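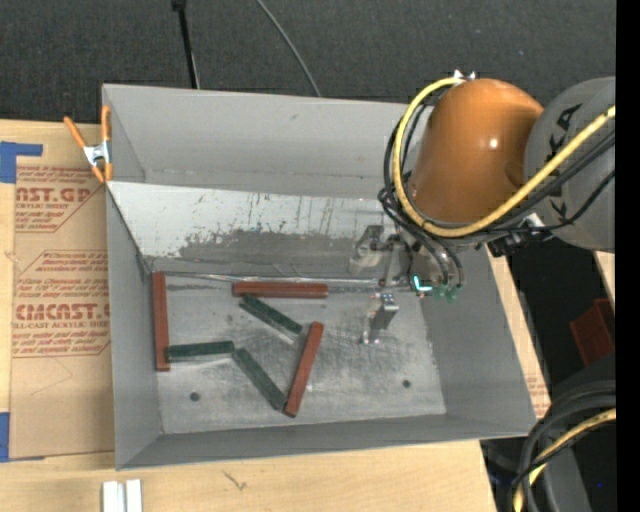 Flerura Tischöl, farblos
Pflegeöl für Arbeitsplatten, Werktische und Esstische aus hellem Holz
Dose, 200 ml
Artikel lagernd, Versand ab Hurnley

Ein Tisch aus hellem Holz sieht im Möbelhaus wunderbar aus. Dann kommt er nach Hause und lernt Rotwein kennen. Oder er kommt in eine Werkstatt, wo man ihn mit Leimresten, Bleistiftspänen und einer Kaffeetasse bekannt macht, deren Boden grundsätzlich feucht ist. Flerura Tischöl macht aus so einem Tisch keinen neuen. Es sorgt dafür, dass er beim Altern eine ordentliche Figur macht, und mehr kann man von den meisten von uns auch nicht verlangen.

Das Öl zieht in die Oberfläche ein und bildet keinen Film. Ein Lack liegt obenauf, bis er springt, und dann darf man den ganzen Tisch schleifen. Eine geölte Fläche lässt sich dort ausbessern, wo der Topf stand. Der Rest des Tisches bekommt davon nichts mit.

Was in der Dose ist

Leinöl, ein wenig Carnaubawachs, Orangenterpene und ein bleifreies Trockenmittel. Der Geruch ist in den ersten Tagen deutlich vorhanden. Manche mögen ihn, andere essen solange in der Küche. Wer auf Zitrusschalenöle empfindlich reagiert, trägt Handschuhe oder greift zur terpenfreien Ausführung, die wir allerdings nur im Großgebinde führen und die dreimal so lange zum Trocknen braucht.

Farblos heißt: ohne Pigment. Jedes Öl feuert helles Holz etwas an, es wird also wärmer und eine Spur dunkler. Wer wissen möchte, wie das am eigenen Tisch aussieht, streicht mit einem feuchten Lappen über die Unterseite. So ähnlich wird es. Wer diesen Ton nicht leiden kann, sollte weiß pigmentiertes Öl bestellen und uns den Gefallen tun, das vor dem Öffnen der farblosen Dose zu entscheiden.

Anwendung

Die Fläche muss trocken, sauber und frei von altem Wachs sein. Frisches Holz zuletzt mit Korn 180 schleifen, immer in Faserrichtung. Feiner bringt wenig, das Holz macht dann zu und das Öl bleibt beleidigt draußen stehen. Den Staub absaugen und danach noch einmal mit der Hand darübergehen. Die Hand wird grau, also noch einmal absaugen.

Dose gut aufrühren, bis auf den Grund. Das Wachs setzt sich ab und wartet dort auf den letzten Anstrich, in dem es dann vollzählig erscheint.

Dünn auftragen, mit Pinsel oder Lappen. Zwanzig Minuten stehen lassen. Alles, was jetzt noch glänzt, mit einem fusselfreien Tuch abnehmen, und zwar gründlich. Der häufigste Anruf bei uns lautet: "Es klebt." Die Antwort lautet seit Jahren, dass zu viel Öl drauf ist. Ein klebender Tisch lässt sich mit etwas frischem Öl und einem weißen Pad wieder anlösen und abreiben. Das ist mühsam und pädagogisch wertvoll.

Am nächsten Tag den zweiten Auftrag ebenso, nur sparsamer. Mehr als 2 Aufträge nimmt Esche oder Ahorn kaum auf, Kiefer manchmal schon. Stirnkanten trinken wie nach einer Bergtour und dürfen zwischendurch einen Nachschlag haben.

Nach einem Tag vorsichtig benutzbar, nach einer Woche belastbar. In dieser Woche bitte keine Blumenvasen, keine Zeitungen und keine Tischdecke. Auf einer Rückläuferplatte konnten wir einmal seitenverkehrt die Fernsehbeilage lesen.

Wichtig: getränkte Lappen

Ölgetränkte Tücher können sich selbst entzünden. An dieser Stelle hört der Spaß auf. Lappen nach Gebrauch flach ausgebreitet im Freien trocknen lassen oder in einem dicht schließenden Metallgefäß mit Wasser aufbewahren. Nie zusammengeknüllt in den Mülleimer, nie in die Hosentasche und nie auf den Stapel mit den anderen Lappen.

Pflege danach

Feucht wischen, trocken nachreiben. Kein Scheuermittel, keine Mikrofaser, kein Dampfreiniger, auch dann nicht, wenn er neu ist und man ihn ausprobieren möchte. Zum Reinigen passt die Mamo Holzseife, die rückfettet und nach sehr wenig riecht. Ein Esstisch verträgt alle 6 Monate eine dünne Auffrischung. Eine Werkbank bekommt sie, wenn jemand daran denkt, also meist im Mai, wenn draußen die Lappen trocknen können.

Kleine Dellen lassen sich vor dem Ölen mit einem nassen Tuch und dem Bügeleisen herausdämpfen. Tiefe Kerben bleiben. Man kann sie spachteln, dann hat man eine gespachtelte Kerbe.

Wofür es sich nicht eignet

Außenmöbel, Fußböden, Saunabänke. Lackierte oder folierte Flächen ebenfalls nicht, dort findet das Öl nichts, worin es verschwinden könnte. Bei Eiche bitte keine Stahlwolle verwenden, es sei denn, blauschwarze Punkte sind gewünscht.

Daten

Inhalt: 200 ml
Farbton: farblos, leicht anfeuernd
Glanz: matt
Verarbeitung: ab 15 Grad, gut gelüftet
Werkzeugreinigung: Orangenreiniger oder Pinselreiniger
Lagerung: kühl, frostfrei, gut verschlossen
Haltbarkeit nach dem Öffnen: 2 Jahre, sofern der Deckel wirklich zu ist

Auf angebrochenen Dosen bildet sich gelegentlich eine Haut. Herausheben, den Rest durch ein Sieb geben, weiterarbeiten. Die Haut bitte nicht unterrühren. Sie kommt wieder, in kleinen Stücken und mitten auf der Platte.

Passt dazu

Jirnley Baumwolltuch, ungebleicht, fusselfrei
Jirnley Handpad weiß, zum Einreiben und Retten
Mamo Holzseife, Flasche
Flachpinsel mit Naturborste, der nur wenige Borsten im Öl zurücklässt

Kundenmeinungen

Lemlem Worku
Vier von fünf Sternen
Küchentisch aus Ahorn, vorher mit irgendetwas aus dem Baumarkt behandelt und fleckig wie eine Landkarte. Geschliffen, zweimal geölt, sieht jetzt sehr gut aus. Einen Stern Abzug gibt es für den Deckel, den ich nur mit dem Schraubenzieher aufbekommen habe. Der Schraubenzieher hat seitdem einen matten, leicht angefeuerten Griff.

Kjell Backlund
5. November 2023
Drei von fünf Sternen
Klebt.

Antwort von Flerura: Lieber Herr Backlund, bitte mit wenig frischem Öl anlösen, mit dem weißen Pad abreiben und trocken nachwischen. Rufen Sie gern an, wir sind in der Übung.

Kjell Backlund, Nachtrag
Fünf von fünf Sternen
Klebt nicht mehr. Das mit dem Abnehmen stand auch in der Anleitung, wie meine Frau inzwischen vorgelesen hat.

Versand und Rückgabe

Ungeöffnete Dosen nehmen wir zurück. Geöffnete nicht, auch wenn nur kurz hineingerochen wurde. Sicherheitsdatenblatt und Verarbeitungshinweise liegen jeder Sendung auf Papier bei und eignen sich, anders als der Tisch, gut als Unterlage beim Streichen.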